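4.2 Picking up towels with the Nurketti kit

After the rigid parts had gone well, we were curious to see how the Nurketti kit would manage with cloth, and we gave this part of the review a good deal more time than we had planned back in July. We ran 118 grasps on small household towels, left in a heap on the tabletop the way a person might drop them, with the maker's default settings and no extra tuning on our side. 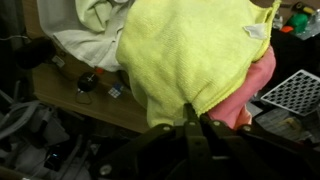
Figure 8. Wrist camera view of a grasp on the yellow-green towel, with a gripper finger pressed into the folds. White and pink cloths lie next to it.

As Figure 8 shows, the gripper takes up much of the lower part of the wrist view, and we would gently ask future buyers to keep this in mind when they choose where to mount the camera. The software, to its credit, coped with the partly hidden cloth better than we had feared, and almost 20 of the grasps needed a second try. We set the wait between tries to 10 seconds, as the Wundska manual suggests, and left it there for the whole series.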